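4.2 Belief and its measurement

Surveys of belief in a simulated world tend to report the share of people who "agree" and stop there. We doubt that this tells us much. In the Prokden survey, 70 of 208 respondents ticked "likely", yet only eight said the idea had changed anything they did.

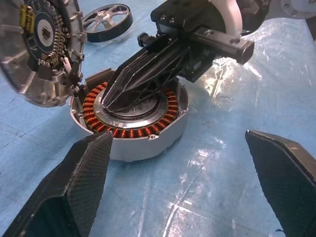
Gough's reply is that belief need not show up in conduct. Perhaps so, but then it is hard to say what the survey was measuring. The Wynne questionnaire has the same fault: its 20 items ask whether the world "could" be simulated, and a person may grant that much about almost anything. Nor are we persuaded by the claim that films plant the belief. Respondents were asked in January which films they remembered, and memory of a plot is weak evidence of its influence.

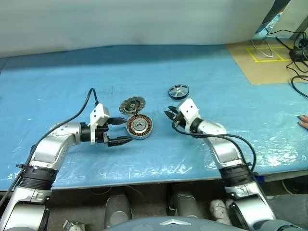 Figure 3. Two robotic arms over a covered table with parts of a disassembled motor.

We therefore treat the published rates as upper limits.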